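Bathroom Counters: The Small Reset

Gallery 7 in our Rooms at Rest series

I have a soft spot for bathroom counters. Kitchens get all the attention (and the big cabinets, and the label makers), but the strip of counter beside a sink works just as hard, and it can be turned around in the time it takes to listen to two songs. This gallery is all about that strip: the clear tray, the little white bits and pieces, the basin, the ledge, the cloths that always end up in a heap.

We started the series at Claltance with hallways and pantries, and so many of you wrote in asking for bathrooms that we moved them up the list. I'm so glad we did! Stone counters and oval basins are a pleasure to look at up close, and I love how much goes on in such a small space.

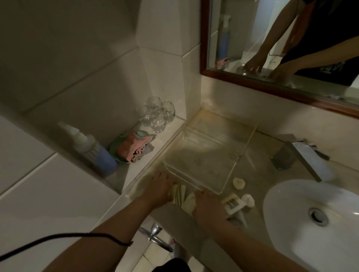

Both hands on the clear tray, with a green-striped cloth bunched up underneath. I love that green against the beige.

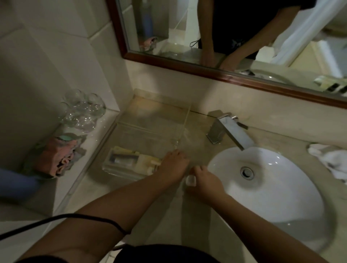

The faucet running, and the tray back against the wall with the small toiletries gathered near its front. Pale yellow, cream and a touch of gray: what a nice quiet little palette.

Mireille Bartoš
Gallery editor, Claltance

A few notes for those of you who like to try these at home.

Clear trays are my favorite thing to put beside a sink. You can see everything from above, so the tube you want doesn't vanish behind the bottle you don't, and the counter still looks like a counter. They do get cloudy with use. Mine at home has been through years of toothpaste and hair stuff and has the scuffs to show for it, and I wouldn't trade it. Wash it in warm water with dish soap and a soft cloth, go into the corners with an old toothbrush, then rinse and dry it right away. Skip the scouring powder, please! I ruined a lovely one that way at the Alleck apartment and I'm still a little sore about it.

If your tray has a divider, let the tall things live behind it and the short things in front. I've tried it the other way around and spent a whole week knocking over the mouthwash.

Stone wants a gentle hand too. A damp cloth does most of the work, and a dry one afterward keeps the water marks down. Keep vinegar and lemon well away from marble (I know, I know, they're in every cleaning tip your aunt ever sent you). And lift the tray when you wipe. The ring of gunk that collects under a tray is a marvel, and it comes off so much easier when it's fresh.

Glasses by the sink are something I go back and forth on. I like them on a ledge, out of the splash, and upside down if the ledge is clean. A folded cloth nearby is handy for the drips. In the Darnton gallery we showed a shelf with nothing on it but glasses, and that one brought in more mail than anything else we ran last June.

As for time, I give a counter like this 20 minutes on a Monday evening, with the radio on. Everything comes off, the tray gets its bath, the stone gets wiped, and then the fun part, putting it all back! I always try to leave 2 things out that were there before. Usually it's an empty bottle and some sample I've been saving for a trip I haven't booked.

Coming up next is linen closets, which I've been looking forward to for ages. If you have a favorite way to fold a fitted sheet, send it in through the contact page and tell us what size shelf you're working with. We're also still collecting questions about medicine cabinets, especially the shallow old ones with the fixed shelves, so keep those coming.

Previous gallery: Pantry Doors
Next gallery: Linen Closets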